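Home | Products | Manuals | Spare Parts | Contact

Print this page | E-mail this page

Last updated 18th July

Rultwood 218 Dehumidifier
Section 3: Placing the Unit and First Use

Read Section 1 (Safety) before you start. Keep the packing foam and the carton until the warranty card has been returned. You will need them if the unit has to be shipped.

3.1 Before you plug it in

1. Stand the unit upright on a level floor and leave it for 90 minutes. If it traveled on its side, leave it overnight.

2. Peel the tape off the tank, the air grille and the power cord. There is a second strip of tape behind the tank that holds the float in place. Slide the tank out to reach it.

3. Check that the float moves up and down freely. If it sticks, wipe the float and its track with a damp cloth. Do not use oil.

4. Push the tank back in until it clicks.

CAUTION: Never tilt the unit to get water out of it. Always remove the tank first.

3.2 Choosing a place

1. Pick a spot near the middle of the room if you can. Against a wall is acceptable, provided you leave 15 inches clear on the side with the grille and the same above the top vent.

2. Close windows and outside doors. The unit will run without stopping if damp air keeps coming in.

3. Keep it away from curtains, loose paper and drying laundry. Clothes may be dried in the same room but must not hang over the vent.

4. Plug directly into a grounded wall outlet. Do not use an extension cord or a power strip.

Note: In a basement, raise the unit on a flat paving slab or a solid shelf if the floor has ever flooded. The shelf must be rated for the weight of the unit with a full tank. See the label on the back panel.

Note: The unit is not meant for crawl spaces, bathrooms with a shower, or outdoor sheds without a finished floor.

3.3 First run

1. Press POWER. The display shows the room humidity after a short delay. The first reading is often high and will settle.

2. Press MODE until the word CONT appears. Run the unit this way for the first day. You can expect to empty the tank several times, especially in a room with bare concrete or new plaster.

3. When the first day is over, press MODE again until AUTO appears.

4. Use the arrow keys to set the target. We suggest 50 percent for living areas. Stored books and musical instruments do well between 45 and 50. A lower setting uses more power and can make wood shrink.

5. Set the fan to LOW for bedrooms and HIGH everywhere else.

The fan keeps turning for a few minutes after the compressor stops. It is drying the coil.

3.4 Emptying the tank

When the tank is full, the red lamp lights and the unit shuts itself off. It will not start again until the tank is emptied and put back.

1. Wait for the fan to stop.

2. Pull the tank straight toward you with both hands. Carry it level.

3. Pour the water down a drain. Do not drink it, give it to pets, or put it in a fish tank. It may be used on ornamental plants.

4. Rinse the tank with warm water every week or so, and wipe the rim dry.

5. Replace the tank. The red lamp goes out.

If the lamp stays on, the tank is not fully home. Take it out and check the float again as in 3.1.

3.5 Fitting the drain hose (optional)

The hose is sold separately as part 26.

1. Switch off and unplug.

2. Unscrew the cap at the back of the unit and keep it in a safe place. The port will drip if the tank is used later without the cap.

3. Screw on the hose by hand. Pliers will crack the collar.

4. Run the hose downhill all the way to the drain, with no loops or raised parts. Water will not flow up, even over a door sill.

5. Plug in, run the unit and look for leaks at the collar.

CAUTION: A hose that passes through an unheated space can freeze. Go back to the tank in cold weather.

3.6 Keeping a humidity log

The display shows only the current reading. To find out whether the target suits the room, write the readings down for the first few weeks. Any small notebook will do.

1. Take a reading in the morning and another in the evening, before opening windows or cooking.

2. Write the date, the reading, and whether the tank was emptied since the last entry. Short marks are fine as long as everyone in the house uses the same ones.

3. Add a word about the weather if it changed a lot. Rain raises the reading in most basements, sometimes a day later.

4. If the evening readings stay more than 5 points above the target, move the unit or switch the fan to HIGH, and start a new page.

5. Keep the log on a table away from the vent, with the pen beside it. Our service desk will ask for the readings if you report weak performance.

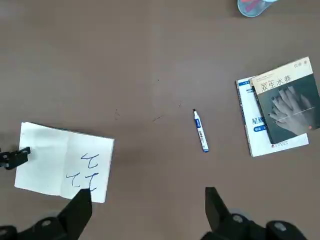
3.7 Storing the unit

Empty the tank and run the fan alone for an hour. Unplug, wind the cord loosely, and clean the filter as described in Section 4. Store upright, under a cloth cover. Do not seal the unit in plastic.

Previous | Contents | Next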